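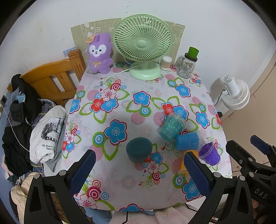
Item 3: table layout with the four small cups, hand-held grippers in use.

Bramgate gripper unit, maintenance and set-up meeting
Minutes, August, 10.30 start

Present: Anum Dogar (chair), Haziq Pangaribuan, Amrit Perron, Yasir Sial (minutes)
Apologies: Tymofii Hrynyshyn

1. Previous minutes
Agreed, with one correction. The pivot pin kit is stock line 2273, not 2416. Line 2416 is the finger pad set.

2. Finger pads
HP has inspected the pads on both fingers of unit 518. The left pad is lifting at the tip and the adhesive has gone hard. The right pad is serviceable. Pads are to be changed in pairs, so both come off. AP asked whether the old adhesive could be scraped cold. HP prefers solvent and a plastic blade, as the last metal blade marked the finger. Agreed.
Action: HP to fit one set of 2416.

3. Table layout
The cup task was reviewed. The purple cup is tilted and the bright blue one is on its side. AP wants the starting positions written down by colour, with the direction of each rim. The dark teal tub stays near the front of the table, and the fan stays at the back centre. AD asked for the tablecloth to be kept on, as a change of background would mean repeating the camera check.
Action: AP to issue the layout sheet.

4. Linkages and pivots
Play at the left outer pivot is above the Miltport limit. The right side is within it. YS proposed replacing the pins every 600 cycles. HP thought this too frequent and would sooner measure at 600 and replace on condition. Agreed as HP.
Action: YS to amend the Brivent check sheet.

5. Calibration
Full open and full close to be reset after the pad change, before any further runs. The zero offset from the old pads is not to be carried over. TH to confirm the closing force setting by email.

6. Spares
Two pad sets and one pin kit in the cupboard. Qureshi have quoted for more pin kits; delivery date not given.
Action: AD to chase.

7. Any other business
The spare hex keys are missing from the tool roll. YS to replace.

Meeting closed 11.15. Next meeting after the pad change.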